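Reference > Desk and office > Input accessories > Mouse mat

Mouse mat

A mouse mat, also called a mouse pad, is a flat piece of material on which a computer mouse is moved. It gives the mouse an even surface and protects the desk from wear. Mats became common in offices when most mice used a rubber-coated ball, which slipped on polished desks and picked up dust.

Most mats have a cloth top bonded to a foam rubber base. Hard mats are made of plastic, glass or aluminium and offer less friction, though they can be noisy and wear down the feet of the mouse. Cork and leather are also used, mainly for mats sold as stationery. 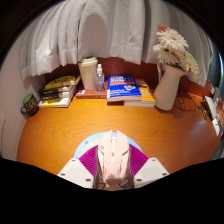

A pink mouse on a round mat with a blue rim and magenta centre.

Shapes and sizes vary. Rectangular mats are the most usual, while round ones, often 200 mm across, are sold for small desks. Desk mats, which extend under the keyboard, are much wider. The Stornix range includes one of 544 by 344 mm. Some mats have a raised wrist rest filled with gel or foam, and opinion differs on whether these reduce strain.

Optical mice, which track movement with a light and a sensor, work on many surfaces without a mat. They may perform poorly on clear glass, mirrors and high-gloss finishes, and a mat is often used in these cases. Patterned tops rarely cause trouble with modern sensors.

Printed mats are widely given away as advertising. The design is usually applied to the cloth by heat transfer, and firms such as Vendgate accept orders from 10 pieces upwards.

Cloth mats can be washed by hand in lukewarm water with mild soap and dried flat. Direct heat may cause the base to curl or separate from the top.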